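Kamonchanok Chantharasri
A thread about teaching small children to say sorry. I have two kids, a boy and a girl, and English is my third language, so please be patient with my sentences.

For a long time I made my son say sorry in one second. He pushed his sister, I said "Say sorry now," he said it to the floor, and we all went back to what we were doing. I thought this was good manners.

Then one evening in November he took her cup, said sorry before she even started to cry, and kept the cup. He had learned the word very well. He had not learned what it is for.

A plain white surface with a metal edge.
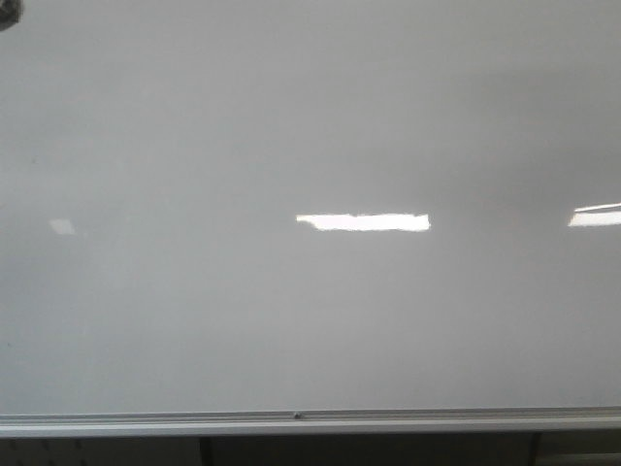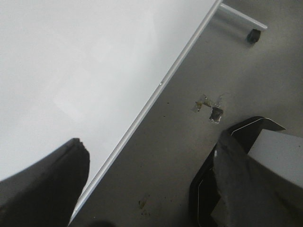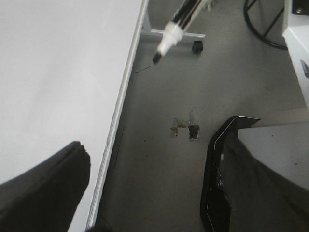 Should I make my child apologize right away, while both kids are still upset?

Wait until both of them are calm. First help the child who was hurt, then check that the other one is also breathing normally, and talk about it after that. With my son this takes roughly 15 minutes. With my daughter it is much faster.

What I do in the waiting time: very little. I sit near. I say "You are angry. I am here. I will not let you push." Then I stop talking, and this is the hardest part for me.

I used to give a speech. My husband once told me that he also stopped listening after the second sentence, and he is a grown man.

When they are calm, I ask "What happened?" and I let each one finish. My son always begins with what his sister did. I let him. After that I ask him what he did next, and usually he tells me.

Then I ask "What could help her now?" Some answers I got: a wet cloth, his second-best dinosaur, building the tower again, leaving her alone. The last one was correct, she wanted to be left alone.

He can say sorry too, of course. I did not forbid the word! I only stopped pulling it out of him like a tooth.

Something I had to change in myself: I almost never apologized to my children. In the family where I grew up, parents did not do this. If my mother was too hard with us, later she cut some fruit and put it next to you. We understood it, and I still think it was a nice way.

But my kids did not understand my fruit. They just ate it. So now I say it with words also: "I shouted at you in the car. It was too loud and it scared you. I am sorry. Next time I will stop the car and wait."

No "but" in the middle. "I am sorry I shouted, but you did not put on your shoes" is a complaint with a sorry on top. I still do this maybe one time in three – my daughter is eight and she corrects me.

A few people asked me about the feelings cards. We have the set from Meesuk, 60 cards with faces. It is too many. I took out 8 and put the rest in a drawer. The kids use "worried" and "jealous" the most. "Serene" was never used in my house by anyone.

You do not need to buy cards. Before those we drew faces on the back of Bridden cereal boxes and it worked the same.

About grandparents, because this comes in my messages a lot. My mother-in-law wants to hear the sorry immediately, and she wants a hug with it. I asked her to let the hug be optional. She did not like it, but she tries. When we visit, I tell the kids in the car that Grandma's rules are a little different, and they manage.

Also, if your child hurts another child at the playground, I do not think you must wait for calm there. The other parent is standing in front of you. I say the sorry myself: "I am sorry he pushed her, is she okay?" My son hears it. We do the long talk at home.

It is slow. He still pushes sometimes. Last week he broke her Julberg puzzle on purpose, 1,000 pieces, almost the whole sky was done. She screamed and I wanted to scream too.

He hid behind the sofa until dinner. After dinner he came out and started sorting the blue pieces into a bowl, and he said sorry very quietly. She told him he was mixing in the sea pieces. They are still working on it, it covers half of our dining table and we eat in the kitchen.

Tomorrow I will write about bedtime fights, if the kids go to bed.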